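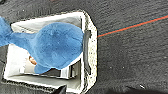
Soft toys, round two
Posted in May by Đạt Đặng
Filed under: Home & Clutter

Quick one tonight because I've got to be up early and the hallway is still full of stuff.

So the soft toys. I said in the last post I'd do them in an afternoon. Ha. Three evenings so far and I'm nowhere near the end. They breed, I swear. Every time I think I've got the last of them there's another one down the back of the radiator or inside a pillowcase.

What I'm doing, for anyone who asked. Everything out on the floor first. Then keep, give away, wash and decide later. The wash and decide later pile is the biggest, obviously. It always is.

Boxes. I've gone off bags. Bags slump, and you can't stack them, and then you forget what's in them and open all of them looking for one rabbit. Plain white box, no lid until the very end, soft things straight in. The big round ones go in first and you poke the small ones down the sides. Don't fold tails or fins or whatever under, they come out with a crease that never goes. Let them hang over the edge until you've got everything else in and then see what fits.

Blue is the worst colour for fluff by the way. White bits all over it, and the lint roller only sort of helps. A damp rubber glove is better, rub one way only. I got the tip from a woman at the Forkside swap shelf and have been smug about it since.

The Burier boxes were a waste of money. Nice looking, too shallow, had to send 2 back. The Rakena ones are deeper but they smell a bit when new so leave them open overnight. Or just use what you've got, most of mine had something else in them before.

Labels - I used to write a whole list on the side. Now it's one word. SOFT. Done. Nobody is going to check.

Still to do: the top of the wardrobe, the bag from my mum's (scared), and teh box under the stairs marked Nolier, which I think is cables but might be more bears. Also need to ring the nursery and find out if they take them at all, last year they only wanted ones with the tag still on. Most of ours had the tags chewed off years ago so that could be a short phone call.

If you've got a place that takes clean ones without tags put it in the comments please. I'll drive a fair way at this point.

Right, bed. Will do the wardrobe tomorrow if my back lets me, otherwise its the weekend.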